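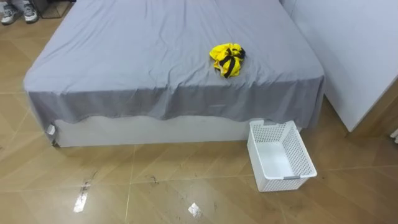 When did Tekle Gidey start working on housing complaints? In July, the summer after he left the post office, when the city of Prerari took him on as a part-time clerk in the tenant relations office.

I wrote that down first today because it took me most of the week to be sure of it. The old newspaper profile has him starting in the fall, and everyone who has written about him since has copied the newspaper. But his first pay slip is in the family papers, and it is for the last two weeks of July. Meron found it in an envelope of gas receipts.

Saturday, May 22, 2021. Up at six, at the desk by half past. Cool morning, rain later on.

The entry for the Tarton book of local lives is supposed to be short, and mine is too long again. Chaltu Berhe is editing the volume and wants every entry to open the same way: name, what the person did, where born, where died. I don't mind that. The trouble is the second part. I had "civil rights activist," and Fuad Teshome wrote back that Gidey never used the word activist and didn't like it when others did. Fuad worked under him for years, so I believe him. I tried "public servant and housing advocate" and left it at that for now. Chaltu can change it if she wants.

Spent the morning on the Cerach Street petition. I had been putting this off. The story as people tell it is that Gidey went door to door by himself and got the whole neighborhood to sign. The petition is in the city clerk's files and I finally had the copy in front of me. It has 1589 names. The cover letter lists 16 people who carried the sheets, and Gidey is the ninth of them. So he did go door to door, but he had a lot of company. I want the entry to say so, and I want to get at least a few of the other names in. Two of the women on the list were in the same church group as his wife, and I suspect that group did more of the work than anybody has given them credit for. I can't prove it yet.

What the petition asked for was plain enough. Landlords would have to give a written reason for turning an applicant down, and the city would keep a copy. The council cut the second part. Gidey thought the second part was the one that mattered, and he said so in the letter he sent after the vote. It's a good letter. He doesn't raise his voice in it anywhere. He lists four families by initials, says what each was told over the telephone, and says what each was told at the door. Then he asks who at the city would be in a position to notice the difference.
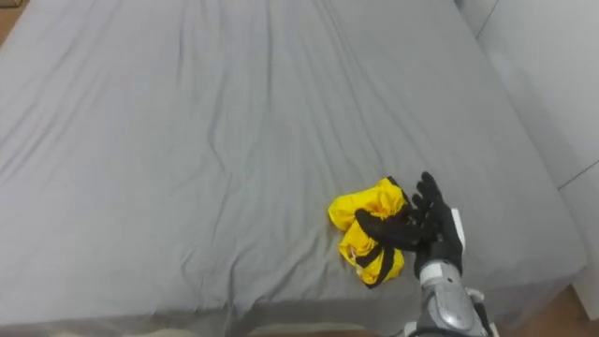
I copied that letter out in full, although I will only be able to quote one sentence. Copying slows me down and I notice more. For instance, he always writes "the applicant" and never "the victim," even in the drafts. I checked it against his later reports and it holds there too.

Stopped for lunch, then called Meron Assefa about her uncle's years at Seyoum College. She says he taught one evening class there, on how to read a lease, and that it was never listed in the catalog. Her brother Fasil sat in on it as a teenager and still has his notes. She will ask him to look. I asked if her uncle was paid for it and she laughed and said he was paid in soup. I won't put that in the entry, but I'm putting it here.

She also asked me, politely, when this would be done. I said the draft is due at the end of next month. She would like her mother to see it in print. I said I would do what I could, and that Tarton has its own schedule.

In the afternoon I went through the hearing transcript. It runs to 112 pages and more than half of it is about parking, which was on the same agenda. Gidey speaks 2 times. The first is short, just his name and office. The second is the answer everyone quotes, about the door and the telephone, but it reads differently in full. He was answering a question from a councilman who was on his side, and it seems to have been arranged between them beforehand. I don't think less of him for it. It does mean the line in the newspaper profile about him "rising without warning" has to go.

Still missing: the date he was made head of the office, and whether the title was director or acting director. Fuad says director. The letterhead says acting director for at least three years. It could be that nobody ordered new paper. I need to see the personnel list, and the clerk's office is only taking requests by mail at present, so I wrote one out and put a stamp on it. Also missing is anything at all on his childhood outside of what Meron remembers. She has the name of the school but not the years.

Cut three paragraphs after supper. One was on the post office, which I liked, but it was really about the sorting room and not about him. Kept the sentence on his learning the street numbers there, as he used that later on when he matched complaints to buildings.

Word count is still over. I'll look at the paragraph on the council vote tomorrow – it says the same thing in two places – and then send Chaltu what I have, with the director question marked in the margin.

Rain stopped by nine. Walked to the mailbox and back.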